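Friday, and I used a day off to go to the Wolde pottery open house, which I've been meaning to do for years. It's a 2 hour drive if you take the river road (take the river road!) and the leaves were still hanging on. My notes are dated October 19, 2018, with a coffee ring on top.

## Getting in

Parking is in the field behind the Studard feed store, and it costs 4 dollars, cash only. I didn't know that and had to dig through the glove box for quarters. From there you walk down past the old rail shed to the front gate, where they hand you a sticker and a paper map that leaves off half the buildings.

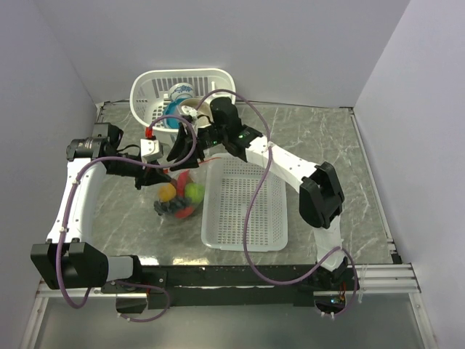 The tour starts in the clay room, and I could have stayed there all morning. They dig most of their own clay from a bank up the creek and let it sit over the winter before anyone touches it. Our guide had been throwing pots there since high school and talked fast, with her hands, and got slip all over her sleeves. Then on to the kilns — the big one is called Sitine, the small one Surine, and she wouldn't say why. Sitine goes up to 2235 degrees Fahrenheit and holds 400 mugs if the person loading it is patient.

I asked about blue glazes, because mine always come out gray. She told me I'm putting it on too thin and firing too fast. Fair enough.

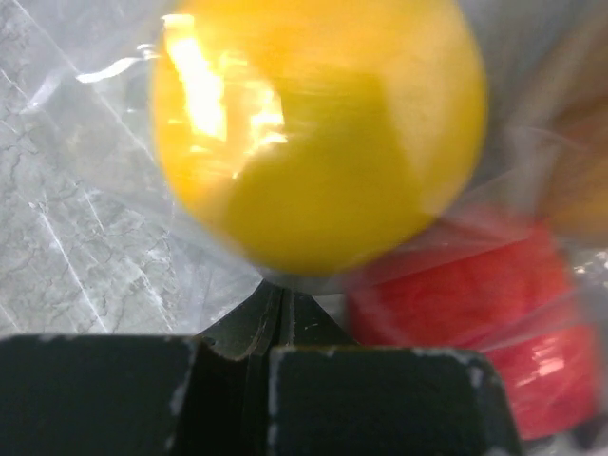
Lunch was chili from a folding table by the loading dock, and it was great chili. I ate it sitting on a stack of pallets next to a couple who had driven in for the seconds sale and were already planning where to stand when the doors opened. I should have listened to them. By the time I got inside, the good pitchers were gone — I came home with a lopsided butter dish and a soup bowl with a speck in the bottom, and I like them both a lot.

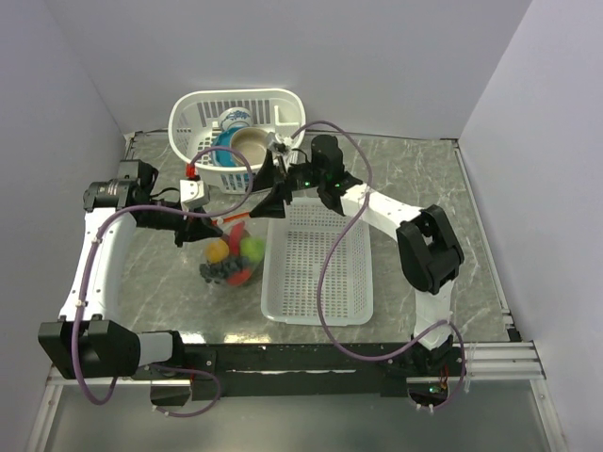
## If you're going

There's one more open house in November, before they close up for the winter. Bring cash, wear shoes you don't care about, and go to the seconds room first. The kiln tour repeats all afternoon, so you can catch it later.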